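Tudano Folding Craft Table: seven months in

I've had the Tudano folding table since April and I've been meaning to write this up properly, mostly because I spent ages looking for a review by somebody who sews, paints and also wants to eat dinner in the same room. I love it. I'll get to the bits I don't love, but I wanted to say that first!

My old setup was the kitchen counter plus an ironing board, and my back was not happy. I looked at the Stestanar drop-leaf (gorgeous legs, too shallow for cutting out a pattern) and at a secondhand drafting table that smelled of somebody's basement. The Tudano came up in a sale with 50 dollars off and I went for it.

Assembly

The box has 16 bolts, a hex key and a sheet of drawings with hardly any words. Do the legs first and leave everything a little slack until the top is on – I tightened as I went and had to undo two corners. Once it's together it feels like one solid thing. I can lean my whole weight on the front while pinning fabric and it doesn't creep across the floor the way my ironing board did.

The top

It's a plain white top with a low sheen, and this is what won me over. Thread snips show up right away, dropped pins show up right away, and I can trace through tissue without a distracting grain underneath. I have spilled tea, gouache and a truly stupid amount of fabric glue on it. The tea and gouache came off with a damp microfiber cloth. The glue needed an overnight wait and then a plastic scraper, and there's no mark left where it was. I haven't tried acetone and I don't plan to.

Permanent marker is the exception. I have a short blue line near one corner that has faded to gray and will probably be with me forever. Use a mat if you're a marker person.
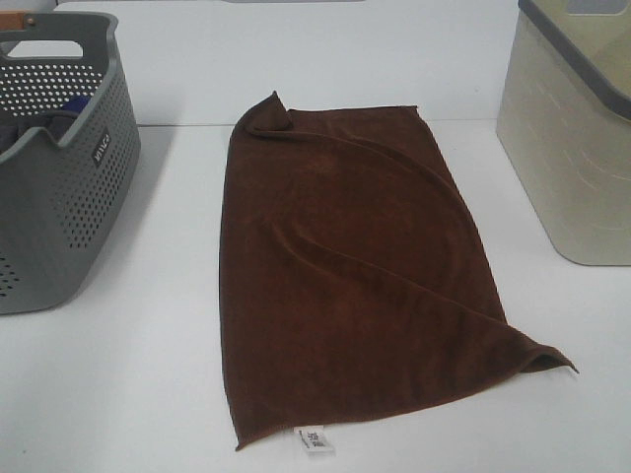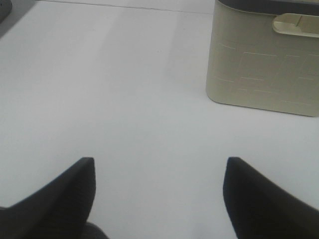
White tabletop, with a brown microfiber towel in the first photo.

A word on cleaning, because the leaflet is vague. Warm water and a drop of dish soap is plenty. I tried a spray polish once and it left the surface just slick enough that my rotary cutting mat started sliding around, so that went back under the sink. Dark towels have been fine for me as long as they've been through the wash a couple of times first. My brand new navy one left lint everywhere.

Folding it away

The legs fold in with a latch on each side. The left one on mine was stiff for the first few weeks and then loosened up nicely. Folded, it slides behind my sofa with room to spare. I can put it up alone, although it's heavy enough that I wouldn't want to carry it upstairs by myself. There's a carry handle that you can buy as an extra, and I'd skip it, since it sits off center and the table tips toward your shins.

What I put on it

My sewing machine runs at full speed with hardly any wobble. The Grillira clamp lamp grips the edge well, but put a scrap of felt under the jaw or it will leave a dent (guess how I know). I also use the Ó Ceallaigh pressing mat on it, the thick wool one, and no heat has come through to the top so far. I'm careful and I don't leave the iron standing there.

Things I'd change

The edges could be rounder. Mine caught a silk lining twice before I ran some tape along the front. The rubber feet also pop off if you drag the table, and I found one inside the vacuum. I'd happily pay a bit more for a version with a shelf underneath, too.

The store page had 2,738 ratings when I ordered, and a lot of the low ones were about boxes arriving with crushed corners. Mine was fine, but open it before you throw out the packaging.

If you need one big flat surface that disappears when people come over, I'd buy this again tomorrow. I've cut out two coats, a set of curtains and a ridiculous number of tote bags on it, and next up is a quilt that's going to need every inch.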